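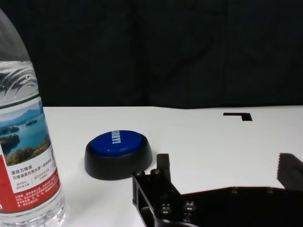 Notebook, 24 July 2024. The question Plotmont wants answered is whether an arm on a bench can be trusted with the small chores that fill a working day: press this, move that, put the thing back where it was. My answer before today was "some of them, slowly." We keep the chores as plain as we can. At the moment that means a push-button with a domed blue cap and a water bottle with a lake on its label, both on the white top, and the job is to press the one and leave the other alone. A person does this without thinking about it. For the arm, the bottle is the harder half. Clear plastic with water in it looks like a lot of different things depending on where the camera is, and the printed label is the only part I would trust it to find every time.

Totals for the button since the April rebuild: 94 attempts, 49 counted as good. Good means the cap went down, came back up, and the base stayed where it was. Most of the bad ones were glancing presses. The fingertip came down off center, slid on the dome and shoved the base along the table. A person would steady the base with the other hand. We don't have another hand, so the choice is between taping the base down (which feels like cheating, as kitchens and shops are not taped down) and coming in straighter.

Coming in straighter mostly means coming in slower. The Nadex planner will do it if you ask for a vertical approach over the last stretch, but then it takes a long way around anything tall standing nearby. It would be quicker to get up and press the button yourself, and anyone from Janevski who visits is going to say so.

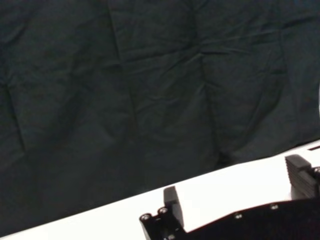
Gripper choice is the next thing to settle. The parallel jaws are good for boxes, blocks and anything with two flat sides, and poor for a lot of what gets left on a kitchen counter. With the jaws wide open, as they are over the bare white top, there is plenty of room between the fingers, but the two fingers don't match in how they meet the world. The ridged pad holds well on a carton. On a thin bottle it dents the wall before the force reading says anything useful, then the bottle springs back when you let go and hops. Randska sell a softer pad. I have asked for two sets. Until they come, no full bottles get lifted above the top, only slid.

Also on the list:

Pressing with closed jaws was better than pressing with one finger. Keep that.

Pause between close and press. Without it the arm is still settling when it starts down.

Redo the wrist camera exposure. The white top blows out and the far edge is the only line the software is sure of. The black cloth is fine, leave it, but it could do with ironing. The folds get picked up as edges when the gain goes up.
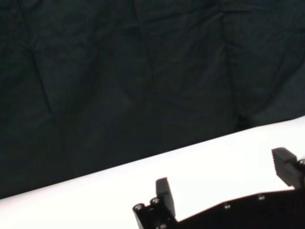 The second chore on the Plotmont sheet is "clear the table." I don't think they know how much they are asking for. Clear to where, in what order, and what counts as something that belongs there? If there is a cup with an inch of coffee in it, do you take it? We could fake it with a list of known objects and known places, and for a packing bench that might be enough. The same parts come down the same line all day and somebody has already decided where they go. For a house I would not promise anything.

Sorting is nearer. Two bins, known items, decent light — I would put that in front of a customer after another month of work. Folding is a long way off on this gripper and I would like it taken out of the proposal. 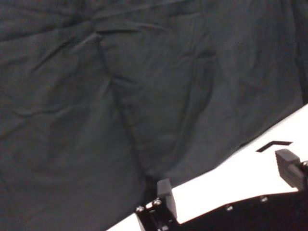
What I will write back to Plotmont is that shop-floor chores with fixed stations are worth a trial now, with a person in reach of the stop. Household chores are still bench work. I'll give them the 49 out of 94 as it stands and explain what the misses were.

Next session: vertical approach on every press, base not taped, bottle moved closer to the button in steps until the planner complains. Write down the distance when it does. Check the finger screws before starting, and save the logs to the shared drive, not the laptop.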